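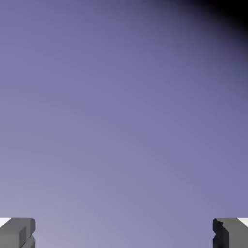
Can a machine do it yet? Chores, one by one

Home > Tips > Around the House and Shop

We get asked this a lot, mostly by people who have just folded their third basket of towels. The list below goes chore by chore. Each entry says what a machine can do now, what it can't, and how to set the job up so that it goes faster, whoever or whatever is doing it.

Vacuuming

Yes, with some help from you. A robot vacuum keeps a hard floor or a low rug in decent shape if it runs often. It will not do stairs, and it will not do the corner behind the door unless you move the door.

Pick up cords, socks and anything with fringe before it starts. Tie curtain hems up with a clothespin. Empty the bin after every run, even if it looks half full, and cut the hair off the brush roller with a seam ripper. A seam ripper works much better than scissors and won't nick the bristles. Wipe the sensors with a dry cloth when you empty the bin.

If you have a dark rug with a pattern and the vacuum refuses to cross it, the drop sensors are reading the dark parts as a stair edge. Don't tape over the sensors if there are stairs on that floor.

Mopping

Partly. The ones that drag a damp pad are fine for dust and footprints. They don't scrub. Dried egg, jam and anything that has been under the high chair overnight still needs a person and a stiff brush. Soak the spot with a wet rag for ten minutes first and you will hardly have to scrub.

Wash the pads the same day. A pad left damp in the machine smells by the next morning and then so does your floor.

Dishes

The dishwasher is the oldest household robot and still the best one. Loading it is another matter. Arms that pick up a cup and set it in a rack exist in labs and a few show kitchens, and they do well with the cups they have practiced on. Give one a stack of wet, greasy plates of different sizes and it gets slow or drops something.

What helps a human loader: scrape, don't rinse. Put the big plates in from the back forward. Alternate spoons up and down so they don't nest. Run the hot tap until it is hot before you press start.

Laundry

Washing and drying, yes. Folding, mostly no. Cloth is hard for a machine because a shirt never lands in the same shape twice. The folding machines we have read about want each item clipped in by hand, and by the time you have clipped in a T-shirt you could have folded it.

To fold faster, sort by type before you start. Do all the towels, then all the shirts. Take things out of the dryer while they are still warm and lay them flat in a pile, one on top of the other, and they will keep until the evening. Fitted sheets go quicker if you tuck the corners into each other first and don't worry about the middle.

Picking things up off the floor

Not yet, for most homes. It sounds simple, and it is one of the hardest on the list. The machine has to find the object, decide how to hold it, open its fingers wide enough, close them without crushing anything and then know where the thing belongs. Most grippers have two fingers. Try tidying a room with a pair of kitchen tongs and you will have a fair idea of the trouble. A block is easy. A sock is all right. A playing card flat on the floor is close to impossible.

A lot of the practice is done in computer simulation, where a dropped cup costs nothing and the run can be repeated 2000 times overnight. Skills learned that way don't always carry over to a real kitchen, with its bad light and sticky handles.

Until that improves, keep one open bin in each room and put everything in it once a day. Sort the bins on Thursday.

Windows

Yes for large flat panes, no for small ones. The suction type needs a tether and a clean edge to run against. Old windows with divided panes are faster by hand. Use a squeegee narrower than the pane, a few drops of dish soap in a bucket of water, and wipe the blade after each pull.

Lawn

Yes. Robot mowers do a good job on a plain lawn. Walk the yard first for sticks and hoses. Keep children and pets inside while it runs, and don't run it after dark if you have hedgehogs, toads or other small animals about.

In the workshop: moving parts from bin to bench

Yes, if the parts are always the same and always in the same place. The Heklow shop runs one arm on one job, moving 355 brackets a shift from a tray to a drill fixture. The tray has a pocket for each bracket, and that tray took longer to get right than the arm did. When the brackets came loose in a box, the arm missed too many of them to be worth having.

You can borrow the idea without the arm. Cut pockets in a scrap of foam for the parts you handle most. Set the tray on the same side of the bench every time, at elbow height. Mark its place with tape.

In the workshop: sweeping up

No, outside of big open floors. Chips and shavings catch in wheels, and long curly swarf wraps around anything that turns. Use a push broom and a magnet on a stick. Wrap the magnet in a plastic bag, and when you turn the bag inside out the filings come off clean.

In the workshop: sorting screws

There are machines for it and they cost more than the screws. Put a mixed jar through a couple of sieves, then sort what is left by head. If a jar holds fewer than 400 and they are all the cheap kind, give it away and buy a box of the size you use.

Before you buy anything

Check the price of replacement pads, brushes, filters and batteries, and whether you can get them from someone other than the maker. Ask if it works without an account or a phone. Measure the gap under your sofa. Keep the carton for the length of the return period.

Related tips: Getting candle wax out of a tablecloth. Sharpening a garden hoe. Storing extension cords.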